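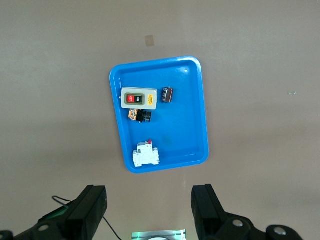 Ekodgate software sync - minutes
Monday, Firkenham room, started 17 min late

Perception
- Detector retrained on 2,473 labeled wrist crops. Breaker and switch box fine. Capacitor still gets dropped when it sits close to the box, mask merges.
- Glare on the blue tray rim giving false edges. Try masking the rim before segmentation - Liyanage branch has most of this already, needs rebase.

Planning
- Grasp order now by clearance, most open part first. Agreed to keep.
- Planner times out on tight clusters, up to 2 seconds. Raise limit or cut samples? No decision, test both.

Control
- Finger close speed still hard coded. Move to config, same file as teh wrist offsets.
- Drerach driver update broke the force topic name. Pin old version for now.

Tooling
- Log viewer crashes past 3,000 frames. Page it.
- Replay script doesnt load the new calibration. Fix before the next run

Actions
- rebase + rim mask
- timeout test, both ways
- config move
- viewer paging

AOB: none. Next one same time.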